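Zamora verbietet das Trocknen von Bettwäsche – ein bisschen

Zamora. Der Gemeinderat hat im September entschieden, dass Bettwäsche in der Altstadt nur noch bis 11 Uhr vormittags aus dem Fenster hängen darf. Betroffen sind 533 Haushalte und vermutlich sehr viele Kopfkissen.

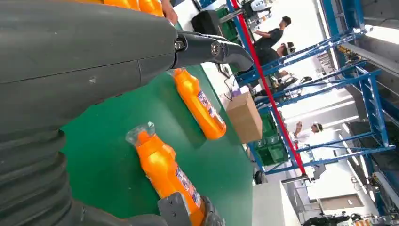
Wer später lüftet, zahlt 55 Euro. Die Laken störten das Stadtbild, heißt es in der Vorlage, die selbst 200 Seiten umfasst und vier verschiedene Definitionen von »Laken« anbietet.

Sunita Escobedo, seit Jahren Anwohnerin am Markt, hat Widerspruch eingelegt. »Um elf kommt bei mir überhaupt erst die Sonne an«, sagt sie.
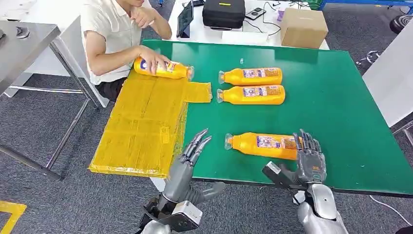 Ihre Petition trägt inzwischen 2197 Unterschriften, deutlich mehr, als die Altstadt Wäscheleinen hat. Im Rathaus prüft man nun eine Ausnahme für Spannbetttücher. 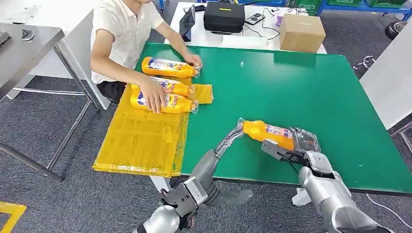
Orangefarbene Flaschen auf gelber Unterlage, der Tisch ist grün.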